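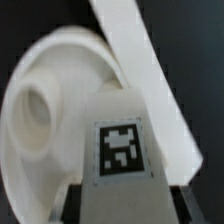

White molded housing with a round port

What counts as a foul out in our rec league?
I joined a men's basketball league at the Skoltesberg gym and got sent off in the second half of my first game. The scorer said I had 5 fouls. I thought you got 6. One of mine was a technical for arguing a call. Does that count toward the total? We lost by 3 and I'd like to know before the next game.
Viltard
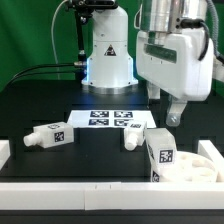

Posted by Standodon, July 2024

It depends on the rule set. The NBA gives you 6 personal fouls. College and high school give you 5, and most rec leagues copy one of those. In high school rules a player technical goes toward your 5. Check the sheet you got when you signed up, or ask the scorer which book they use.

Bhardwaj
5 in every league I ever played in. Don't argue with refs.

Viltard
Thanks. I found the sheet - it says high school rules, so the technical was my fifth. It also says a team forfeits if it can't put enough players on the floor, and we only had one sub that night. I'll keep my mouth shut next time.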